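Ersoy House Residents' Council
Minutes of the August meeting
Held in the second-floor sunroom, 2 p.m. Sunday

Present: Dilek Avcı (chair), Sinan Oral, Şükran Kılıçarslan, Mỹ Lục (activities director), Yiğit Türkmen (minutes), and residents from both wings, several of whom had come in for the air conditioning and stayed.

Apologies: Mr. Rilport, who was at the foot doctor.

1. Minutes of the last meeting

Approved with two corrections. Mrs. Kılıçarslan did not "storm out" in July. She left at a normal speed. Also, the word "piano" should be read as "piano bench" all the way through item 4, which changes the meaning of item 4 a good deal. The secretary regrets the confusion and has returned the quote from the piano movers.

2. Matters arising

The hallway clock in the east wing has been fixed. It now disagrees with the clock in the west wing, which had been considered the reliable one. Ms. Lục will ask maintenance to look at both on the same day, standing between them if possible.

The bird feeder is back up outside the library window. Mr. Oral reported two finches. Another resident reported that they were sparrows. The chair moved us along.

3. Heritage Supper

Ms. Lục presented the plan for this fall's Heritage Supper. As in past years, any resident who wants to put forward a family dish may do so, and the kitchen will make as many as it can without losing its mind. Dishes put forward so far are a lamb and eggplant stew, a sour fish soup from Ms. Lục's own mother (staff are allowed), stuffed grape leaves, and a potato casserole whose sponsor would like it known that it comes from Minnesota and that Minnesota is a heritage.

There was discussion of the grape leaves. Mrs. Kılıçarslan holds that they should be rolled no thicker than a pencil. Mr. Oral said his mother's were the size of a thumb and that people traveled for them. Mrs. Kılıçarslan asked whose thumb. The chair allowed this to go on for longer than the secretary would have. 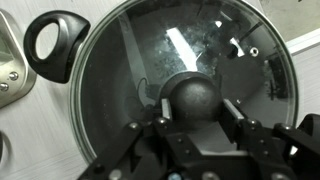

It was agreed that both sizes will be made, on separate platters, without labels. Mr. Oral asked that the platters be the same size. So noted.

Recipes are due at the front desk by the end of the month. Please give amounts. Last year the kitchen received one that read, in full, "you know, until it looks right."

4. Music for the supper

The Mendodier Trio has been invited back. The council thanked them for last year and asked the chair to mention, gently, the accordion solo. Ms. Avcı said she would mention it. She was asked to define "gently" and declined.

A resident asked if there could be dancing. Ms. Lục said yes, if the tables by the windows are moved before the meal and everyone keeps their walkers along one wall. A sign will be made for the wall.

5. Story Hour

Mr. Türkmen reported on Story Hour, in which residents tell the group how they came to live where they have lived. The last session featured Mr. Oral on his years aboard a freighter, a talk scheduled for half an hour. He has reached the Suez Canal. The group voted to give him the next session as well, in the hope of seeing him safely to Baltimore.

Mrs. Kılıçarslan has offered to speak after that about her seamstress shop and the wedding dress that was made twice. She will bring the first dress. She would not say what happened to the second.

Ms. Lục reminded everyone that the talks are being recorded for families who want a copy, and that remarks made from the back row are recorded too.

6. The van

The van trip to Zarnmont Gardens will go ahead, leaving from the front entrance at 9:30 in the morning. There is room for two more. The roses are said to be past their best. Those who went last year said the roses were past their best then also, and that the gift shop has good fudge.

The chair repeated that the front passenger seat goes to whoever gets carsick and cannot be reserved by leaving a cardigan on it overnight.

7. Laundry room

Deferred. Feelings were still high.

8. Other business

A lost hearing aid has been handed in at the front desk. The announcement was made twice, the second time louder.

Mr. Oral asked if the council had a position on the new decaf. After a show of hands, the council's position is that it should be the old decaf. Ms. Lục will pass this on to the kitchen along with our thanks for everything else.

Mrs. Kılıçarslan asked that the minutes show she was still present at the end of the meeting.

Meeting closed at 3:15. Next meeting is in the same room, at the same time, by the east wing clock.

Submitted by Y. Türkmen, secretary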